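We use cookies to keep this site working. Accept all | Manage preferences

Ingvild Lie
Sunday, October

Hallway repaint, part two. The old emulsion is sound, so no stripping. Sugar soap first, then a clean water rinse, then leave it alone until the evening.

Filler: Cakwood fine surface, applied with a 45 mm knife. Two thin passes beat one thick one. The thick one shrinks and you sand it twice anyway.

Sanding by hand, 90 grit on the proud bits only, finer paper everywhere else. I used 90 across a whole wall in the last flat and could see every stroke at night with the lamp on.

Margit Skjelbred asked about sealing the joins. Decorator's caulk, small bead, wet finger. Don't use silicone anywhere you intend to paint – emulsion won't take to it.

Marks on pale walls: most scuffs are rubber or shoe polish sitting on top of the paint. Try a damp cloth before you reach for the roller. Specks are usually grit from the tray and need a light rub down.

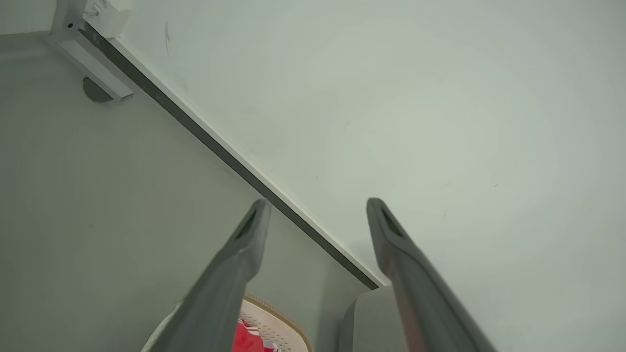
Off-white is also a nuisance to match. The same tin reads greenish on one wall and grey on the next, depending on which way it faces. I paint a sheet of lining paper and move it about for a day before buying the rest.

Touching up: same roller sleeve, same batch, feather outwards. If it still flashes, do the full wall corner to corner.

Skirting next weekend. Masking tape is Vidal, the 7 day one.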